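Print this page | E-mail this thread

Workshop & Home Talk > General

Can they do chores yet? (real ones)

tornscrew
March 12, 2021

My sister asked me over dinner when she can buy a robot that empties the dishwasher, and because I work at a place with robot arms in it she expected an answer. I said "not soon" and she looked at me like I'd been hiding one from her. So I'm putting it to you all, because I know a few of you work in shops and the rest of you have strong feelings about vacuums.

My own day job is at Brellex in Ovstead. We take in office computers, strip them, sort the parts and build up whatever is worth building up. I've pulled drives and memory by hand for years, and I can do it while talking about lunch. Watching an arm do the same job is a strange mix of impressive and painful. It goes in, it stops, it thinks (I know, it doesn't think), it comes down another hair, it stops again. Meanwhile my hands are twitching because I could have had that drive out and been on to the next tower!

But it's a real chore, is my point. It isn't a demo with foam blocks. A desktop on its side with the cover off is a mess of cables, and every maker routes them differently, and the drive bay is always behind something.

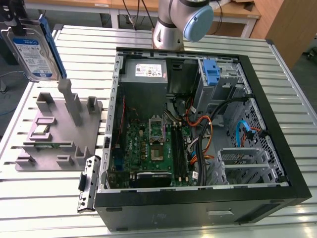 Re: Can they do chores yet?
linttrap

Ok but look at what you've got there. The tower is lying down and the side is off. Somebody's also made a tray so every part has a place to go. That's half the chore already done before the robot shows up. If I laid all my dishes out on a rack, each one facing the right way, I'd say the dishwasher was pretty much emptied.

I'm not being mean about it. I just think "can a machine do it" and "can a machine do it in my kitchen at 7 pm with a kid on the floor" are two different questions, and your sister was asking the second one.

What I have at home is a Bavov vacuum, and here is my scorecard after almost a year:

- Bare floors: great. Better than me, mostly because it does it every day and I don't.
- Rugs: fine unless there's a fringe, and then you come home to it sulking with a mouthful of fringe.
- Stairs: no. It knows they're there and that's all I can say for it.
- Picking anything up first: this is the actual chore. Vacuuming is easy once the socks are gone. It does not do socks.

Re: Can they do chores yet?
gasket_and_sons

I'm going to disagree with linttrap a bit. Laying out the work IS how shop work gets done, with or without a robot. I ran a rebuild bench at Atallah for a long stretch (carburetors, then small gearboxes) and the first thing you taught a new hire was to set up the tray. Parts in the order they come off. You don't call it cheating when a person does it.

And a fixture gets used over and over. Say you spend a whole afternoon on one and then run 500 units past it, I'd call that a good afternoon. A kitchen never gets to 500 of anything the same.

What I'd want to know from tornscrew is the cables. I've seen arms handle metal and hard plastic all day long. Give them a floppy thing and they go to pieces. How does it cope with the wiring?

Re: Can they do chores yet?
tornscrew

Good question, and the short answer is that wiring is the worst part. Anything stiff, you can plan for. A drive is a drive. A cable is wherever it felt like lying down that day.

I went and stood by the bench again this afternoon with your question in my head. A few notes, in no special order:

1. Reach is a bigger deal than I thought. My hand goes in sideways, fingers first, and my wrist does all sorts of clever things. A gripper has a lot of bulk right behind the fingers, and all of that has to fit over the case too.

2. It brings its own cables to the party. There's a thick black bundle coming down to the gripper, and inside the tower you've got orange, white and blue ones looping around between the board and the bays. I kept waiting for one lot to meet the other. 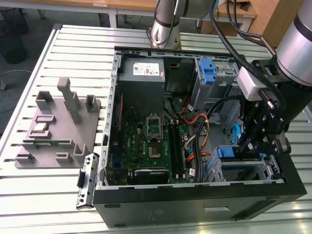 3. Plastic latches. I love those blue ones because you can squeeze and slide without a screwdriver. They were made for a thumb, though. Try pressing one with a pair of pliers and you'll get the idea.

4. Feeling for the click. I know a memory stick is in because I feel it in my fingertips. I don't look. I'd have a hard time telling anybody how hard I push, let alone telling a machine.

So to answer gasket, it copes best by staying out of the wires, same as my advice to new people.

Re: Can they do chores yet?
linttrap

Number 4 is laundry!! That's exactly laundry. I know a shirt is dry by grabbing it, I know which pile of towels is about to fall over, I can find the sleeve that's inside out without looking. I fold while watching TV and I couldn't explain to you how. My husband can't fold a fitted sheet and he has two hands and a college degree.

Also I take back half of what I said about the tray. Only half.

Re: Can they do chores yet?
omoradi

Hi all, Omid Moradi here, long time reader, I mostly post in the bread section. I clean at a hotel three mornings a week and I do 42 rooms with one partner on a full day, so I have opinions.

Everybody talks about the hard motions, like folding or a bathroom sink. For me the hard part is deciding. Is this paper on the desk trash or is it somebody's speech for their daughter's wedding? Is this glass used? Do I move the medicine to wipe under it, and then exactly where does it go back? I make a choice like that every few seconds. A machine that wipes a mirror perfectly and throws out the wedding speech is worse than no machine.

That said, I would hand over the carts tomorrow. Pushing a loaded cart down carpet is 40 percent of why my back hurts, and there's no deciding in it. Give me a cart that follows me and you can keep the folding robot.

Re: Can they do chores yet?
gasket_and_sons

Omid, that cart thing is the smartest post in here. People ask for the robot to do the whole job when what they want is the one rotten piece of it.

I still say shops get there well ahead of houses. Not because shop work is simple (it isn't, and I'll fight anyone) but you can fix the light, fix the bench, and decide what comes down the line.
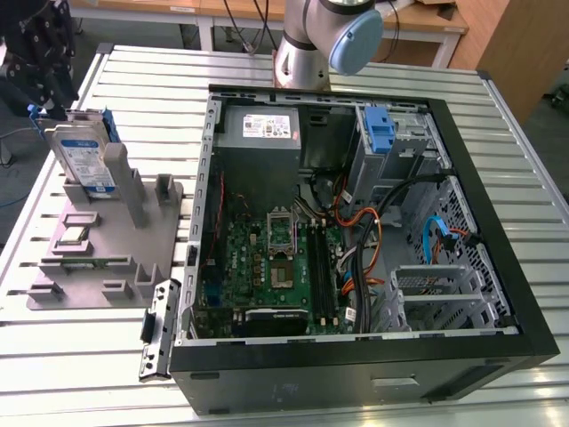

My old bench had a rule that nothing gets set down on bare table. You can lose a whole morning to one clip that rolled, and I have, on my knees with a flashlight. So I notice how a bench is kept before I notice who or what is working at it, and the part of tornscrew's setup I'd copy is that gray tray. The drive stands up in a slot, the processor has its own spot, and the memory lies in a long slot below that. I could walk up to it cold and see where I was in the job. The one thing I'd nag about is the loose metal bracket resting along the edge of the case. If that were mine I'd want a place for it too.

Re: Can they do chores yet?
tornscrew

Ha, fair on the bracket. I'm terrible about those myself, I have a coffee can of them going back years.

I think I'm landing somewhere between you two. At work I'd say yes, some of it, slowly, with a person nearby and the job laid out. At home I'd say floors. I told my sister "floors" and she said she already has a broom.

Where I don't agree with gasket is the idea that fixing the bench solves it. Our pallets come in with everything from tiny office boxes to gaming towers with glass sides, dust you could knit with, stripped screws, and one time a sandwich. Somebody has to look at each one and decide if it's worth opening. That's Omid's wedding speech all over again. I can't see an arm doing that part anytime soon, and it's the part I like, so I'm in no hurry.

Re: Can they do chores yet?
linttrap

What kind of sandwich

Re: Can they do chores yet?
tornscrew

Egg. We didn't build that one up.

Print this page | E-mail this thread

Reader comments (4)

pale_kettle: I'm 83 and I remember my mother getting her first washing machine with a wringer. She thought it was slow too, and she stood over it the whole time. She didn't go back to the tub.

Dorrie K.: My Bavov also eats fringe. Fold the fringe under and tape it, works fine for me.

shopfloor_lou: Disagree with Omid on the carts. We tried a follow-me one at my old warehouse and it followed the wrong guy into the break room. Twice in one shift.

hexkey: Is the tray printed in one piece or bolted up from blocks? I want to make one for laptop screws and keep going back and forth on it.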